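Sorting the T-shirts

July 2021

I finally got round to the T-shirt drawer. It had stopped closing properly in the spring and I had been pushing it shut with my knee since then.

The plan was simple. Everything came out and went into three heaps on the bedroom floor: keep, give away, rags. I did this before lunch and it took longer than I expected, mostly because I kept trying things on. Yara came in halfway through and took back two that were hers.

The keep pile is still too big. I have a plain grey one from my first job at Osmont that I never wear outside the house, but it stayed. The one from the Kanaan run went to rags. The give away bag is by the front door and Samer says he will drop it off when he next goes into town.

After that I did the folding on the white table, one shirt at a time. I lay each one out, smooth the sleeves, fold the sides in and then fold it up from the bottom - nothing clever. They stand upright in the drawer now so I can see what is there.

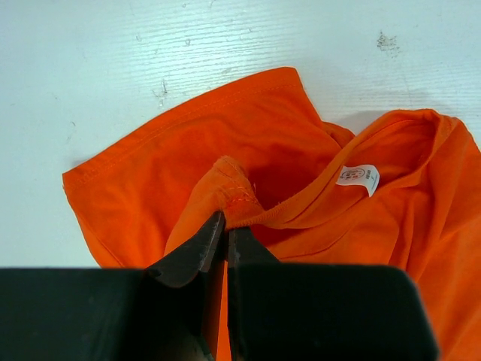 The orange one, before folding. A few loose threads near the seam.

I will trim those before it goes back in. The sock drawer is next, but probably not until September.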